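We've had the keys to the unit at Jellside since July and I am only now getting round to the floor. I kept telling myself it would be a quick sweep and a mop. Ha! It's bare concrete from wall to wall, that brown-grey sort that looks exactly the same whether you've cleaned it or not, and it had the leavings of whoever rented the place before us all over it.

So I did what I always do and started with the rubbish. Crisp packets, bits of string, one glove, a whole drift of leaves behind the door (how do they get in?), and enough paper cups to open a café. I filled three sacks before lunch and felt very pleased with myself, then I turned round and saw how much was left.

The buckets were worse. I'd love to know what they were mixing in them, because the insides are nearly black and there's a muddy brown sludge in the bottom that I did not fancy putting my hand in. The rim on this one is all rough and lumpy too. I haven't decided if it's worth saving, though I do hate throwing out a bucket.
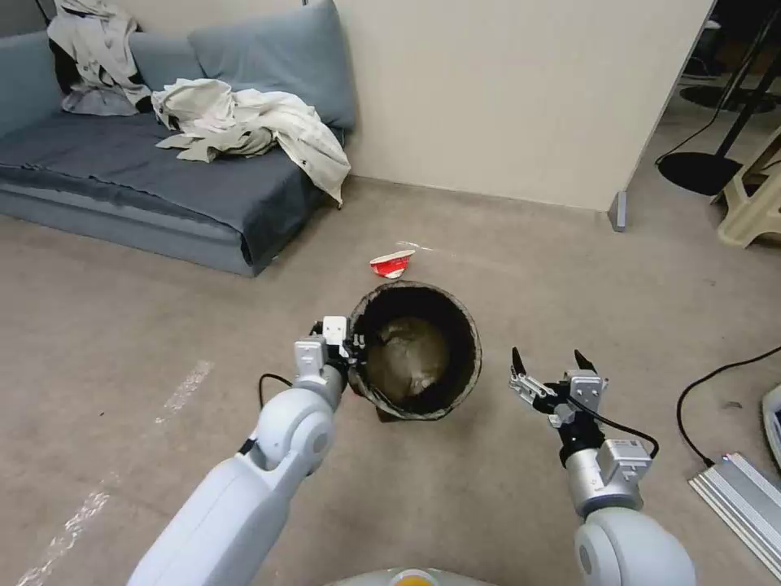
## What I'm doing about the sludge

My first idea was to tip it down the outside drain, and I'm glad I didn't, as my sister gave me a proper telling-off for even thinking it. The plan now is to scrape everything out with an old wallpaper scraper on to newspaper, let it dry and bag it up with the rest. After that it's hot water, washing soda and a stiff brush. If the rim still sheds bits after all that, the bucket goes.

The red cup has gone in sack number four, by the way.

Next up is the sweeping, properly this time, from the back wall towards the door. I bought a wide broom from Varkberg and it's lovely, a bit heavy, but it shifts grit like nothing else I've used. Then I want to have a go at the scuffs. Someone told me a pencil rubber works on white marks, but on concrete? I can't see it! I'll try a scrubbing brush first.

The shelves are coming over from Giltatbridge once the floor's dry, and I've still got to find somewhere to put the paint tins in the meantime.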